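Sorting the soft toys

I finally did the soft toys on Friday. They had been in the big blue trunk on the landing since we moved to Marklow, and before that they were in two bin bags in the loft at the old house, so some of them hadn't been looked at for years. The lid of the trunk had stopped closing in the spring and I had been putting a folded blanket over the top to hide it.

I started after breakfast and thought I would be done by eleven. I finished at ten past four.

The first job was to get everything out on to the landing carpet. I don't recommend doing this if anyone needs the bathroom. I then made piles: keep, mend, give away, bin. The bin pile was small. One rabbit had been chewed at some point and the stuffing had gone to a sort of grit, and there was a beanbag frog with a split seam that left a trail all the way down the stairs. Everything else was in better shape than I expected, only dusty.

The give-away pile went to the Plesance shop on the corner by the chemist. They take soft toys as long as the safety label is still on. I had cut most of the labels off when the children were babies, the way you do, so I had to take about a third of the pile back out again. If you are having babies now, leave the labels on.

Washing took up most of the day. I did the sturdy ones in the machine at 30, inside an old pillowcase with the end tied, on the wool setting with half the usual liquid. Anything with long fur I did by hand in the bath. You want lukewarm water and not much soap, and you squeeze and don't wring. Rinse twice. Then roll the toy up in a towel and kneel on it, which looks unkind but gets most of the water out. I hung them on the airer by whatever was strongest, usually a foot. The bigger ones were still damp inside on Sunday, so give them longer than you think and turn them over now and then.

A word about brushing. Fluffy fabric dries in clumps if you leave it alone. I use a clean pet brush, the sort with the soft wire pins, and go over each toy once when it is nearly dry and again when it is completely dry. Go gently near seams. A cheap hairbrush does the job as well but it takes longer.

Then mending. I bought a 500 metre reel of strong polyester thread from El Khatib's in the market a while back, and I am still on it. I sew everything with a doubled thread and ladder stitch, starting and finishing inside the seam where I can. For loose threads the rule I go by is to pull very lightly first. If the thread slides, it may be holding something together, so take it through to the inside with a needle. If it doesn't slide, snip it a few millimetres from the fabric. I have undone an entire bear's ear by being impatient about this.

Eyes need checking on every toy. Take hold of the eye and try to turn it. If it moves more than a little, or you can get a fingernail under the edge, it wants replacing before a small child has it. I keep a tin of odd ones, but none of them ever match, so I tend to change both.

The keep pile came down to what would fit in the trunk with the lid shut. I was fairly strict. Most of what stayed is small and bright, and the orange one was never going anywhere.
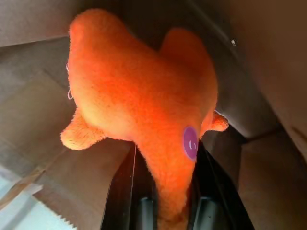
The orange one, purple eye and all. Loose loop of thread on the left still to do.

It has fuzzy, slightly shaggy fabric, so it came under the bath and brush rules. I have never settled what animal it is meant to be. It has two little stubs sticking out at the sides and a double bump on top, and everyone in the house calls it something different. I looked through the Corholm catalogue in case they still did them and found nothing like it.

The trunk is back in its place with a lavender bag in each end. I lined the bottom with an old cotton sheet, washed, and put the heavier toys in first so the small ones don't get squashed. The mend pile is in a basket next to my chair and there are still four in it, including a dog that needs a whole new nose. I have black felt somewhere. I think it is in the loft with the Christmas things, so he may have to wait until then.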